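I Paid for the Robot Grasping Kit So You Can Decide If You Want To

Undska has been selling its grasping practice kit since July, and my inbox has had opinions on it ever since. It's a software thing, all simulation: you get a virtual arm, a folder of odd little objects, and a scoring tool called Flumar that tells you how your grasp code did. I've had it running most evenings for two months now (sorry, family), and I like it a lot more than I expected to like anything with a license key.

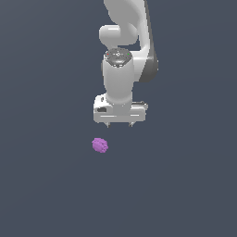 What you're paying for, really, is the boring part being done. I've built my own practice scenes before and it eats whole weekends! You fiddle with friction, the object shoots off into space, you go to bed angry. With this I was running my own code before dinner. The full pack comes with 171 objects, and most of them are awkward on purpose, all bumps and odd angles. Good. A cube teaches you nothing.

My gripe is the price. The single-seat license is fine, but the classroom one is $2,000, and that's before Zudetti, the add-on with the extra grippers. I grumbled about that in my last post and heard back within the hour.

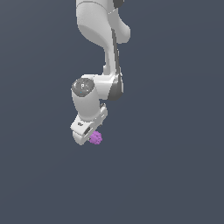
Milagros Benítez wrote that I was being cheap, that her class had burned through more than that in broken fingertips on real hardware, and that "a crash on a screen costs me a sigh." Fair enough, Milagros. I still think schools should get a break, and I'd say so to anyone at Undska who'd listen.

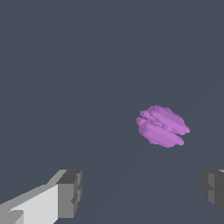

Where I'll defend the kit all day long is the close-up view. Plenty of packages give you the arm from across the room and leave you guessing about the last inch. Get in near the fingertips and you can see how much open space sits between the two fingers, and that a lumpy purple blob with a crease running through it has good sides and bad sides to grab. I changed my approach angle after one evening of staring at views like that, and my Flumar score went up to 70. I was thrilled, I told everyone.

So yes, buy the single seat if you're curious. Skip Zudetti until you've gotten bored with the stock gripper, and if you teach, write and ask them for a better number.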